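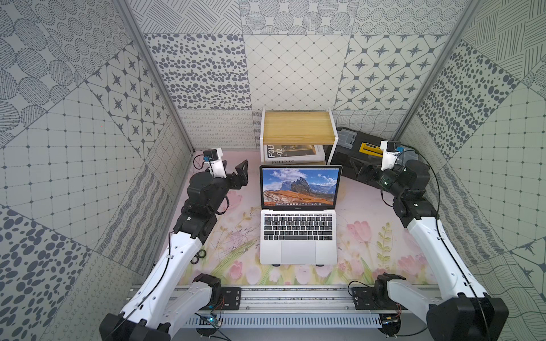 What is a cable ferry?

A cable ferry is a boat that crosses a river or other narrow body of water while attached to one or more cables or chains fixed to both shores. The cables guide it, and on many ferries they also pull it.

# Cable ferry

A **cable ferry** goes by many names, including chain ferry, floating bridge, swing ferry and, when it has no engine and is moved by the current, reaction ferry. In parts of Australia and New Zealand it is often called a punt. Most cable ferries carry cars, trucks, bicycles and people on foot. Smaller ones carry foot passengers only.

Cable ferries are used where there is too little traffic to pay for a bridge, where a bridge would get in the way of shipping, or where the banks are too soft or too low for one. They work best on short crossings. A long cable is heavy, sags or stretches more, and is harder to keep clear of other boats.

## Types

### Powered ferries

Most modern cable ferries have an engine on board. The engine turns a large wheel or drum, and the cable or chain passes over it. As the wheel turns, the ferry hauls itself along. The cable does not move much; the boat moves along the cable. Diesel engines are the most common. Some ferries run on electricity, either from batteries or from a line to the shore.

In another arrangement, the engine is on land and a winch draws the boat across. This leaves more room on deck, but the person running the engine may be a good distance from the boat and has to rely on signals. Some ferries use a propeller for power and keep the cable only as a guide.

### Reaction ferries

A reaction ferry uses the force of the river. The boat is held at an angle to the current by lines running to a cable, usually one strung high above the water between towers. Water pushing against the slanted side of the hull drives the boat sideways, toward the far bank. To return, the operator lets out one line and takes in the other, so that the hull slants in the opposite direction.

Reaction ferries burn no fuel and make little noise. They need a steady current, and they slow down or stop when the river is low. Very high water also stops them, both for the strain on the cable and for the logs and branches that floods carry down.

A related type, the swing ferry, is tied by a long cable to an anchor upstream in the riverbed. It moves from bank to bank in an arc. Small floats often hold the long cable up out of the mud.

### Hand-operated ferries

The simplest cable ferries are moved by hand. The operator or passengers pull on a rope, turn a crank, or grip the cable with a notched piece of wood and walk the length of the deck. Hand ferries are still found on canals, on narrow streams, and on walking trails, where users often work the boat themselves. Trail ferries of this kind usually have a line to each bank so that the boat can be brought back from the other side.

## Cables and chains

Early ferries used rope made of hemp or other plant fiber. Rope wore out quickly and rotted where it stayed wet. Iron chain came into wide use in the nineteenth century, and wire rope followed. Both are still used.

Chain is heavy and sinks to the bottom soon after the ferry passes, which lets other boats cross behind it. It wears at the links and grows longer with use, so sections have to be cut out or replaced. Wire rope is lighter and smoother. It frays instead of stretching link by link, and inspectors look for broken strands. Steel wire is often greased to slow rust, although on some waterways the choice of grease is limited by rules on water quality. Synthetic rope has been fitted to some newer ferries.

Many ferries have two cables, one on each side of the deck. One may be the drive cable and the other only a guide. Two cables keep the boat from turning and act as a safeguard if one of them parts.

An overhead cable has to be high enough for boats to pass under it at normal water levels. A submerged cable has to lie deep enough to miss their hulls. At crossings with submerged cables, boaters are usually told not to pass close to a moving ferry, as the cable rises toward the surface near the bow and stern.

## Hull and deck

Cable ferries are usually flat-bottomed and rectangular. They do not need a pointed bow, and they are often the same at both ends so that vehicles can drive on at one bank and off at the other without turning. Ramps are hinged to each end and lowered onto a sloping landing. The shallow hull lets the boat come in close where the bank drops off gently.

Older hulls were built of wood. Steel replaced it on most vehicle ferries. The operator stands in a small cabin to one side, or on a raised bridge above the lanes on larger boats. Weight is spread across the deck, and the crew may direct a heavy truck to the center and hold back other vehicles until the next trip.

## Landings

The landing is often harder to maintain than the boat. It has to work at different water levels, and on tidal rivers the level changes several times a day. A long concrete or gravel slope is the usual answer. The ferry stops higher or lower on the slope according to the water. Mud and silt have to be cleared after floods, and the edge of the slope may be washed out from below.

Approach roads are normally marked with a stop line and a gate or signal. Drivers are commonly told to dim their headlights at night, to set the parking brake once on board, and to switch off the engine.

## Operation

Some cable ferries keep a timetable. Many run on demand, crossing when a vehicle arrives on either side. Where the operator may be on the far bank, a bell, horn or call button is provided. Service may stop overnight, during ice, in high wind or in fog.

Fares differ widely. A ferry that forms part of a public road is often free, with the cost met from road funds. Others charge a toll per vehicle or per person, collected on the deck or at a booth.

## The Putcombe crossing

The ferry between Putcombe and Cukudville is a typical small vehicle ferry. It crosses the Chuang River where the river is 2,771 feet wide, which is long for a boat of its type. Putcombe, on the west bank, has 2,471 residents. Cukudville is larger and has the nearest hospital and high school, and most morning traffic runs in that direction.

The present boat, the *Ritell*, is a steel ferry with a diesel engine and two wire cables. It carries up to 13 cars, and a crossing takes 8 minutes in calm water. The first boat at the site was a wooden hand ferry with a single rope. It was followed by a chain ferry, and the stone blocks that held the chain can still be reached on foot from the Putcombe landing at low water.

The *Ritell* runs from 6 a.m. to 10 p.m. and is taken out of service each March for hull and cable work. Drivers then use the road bridge upstream. Foot passengers travel free. Cattle may be carried in trailers but may not be walked aboard, a rule that dates from the chain ferry.

## Safety

Serious accidents on cable ferries are uncommon, but they do happen. A broken cable can whip back across the deck or leave the boat adrift. Ferries may carry an anchor, an outboard motor or a small workboat for this reason. Overloading and uneven loading have caused boats to tip, above all in strong current, where water can pile up against the upstream side.

Collisions between the cable and other craft are a separate risk. Small boats and canoes have been caught on cables near the surface, and warning signs are posted upstream and down. Lights or flags may be used to show that the ferry is moving.

## Replacement by bridges

Many cable ferries closed during the twentieth century as bridges were built beside them. The old landings often became boat ramps or fishing spots, and the word "ferry" survives in the names of roads and towns far from any working boat. Other ferries have stayed in use where traffic is light, and a number are kept partly for visitors.

## See also

- Pontoon bridge
- Ford (crossing)
- Tidal river
- Wire rope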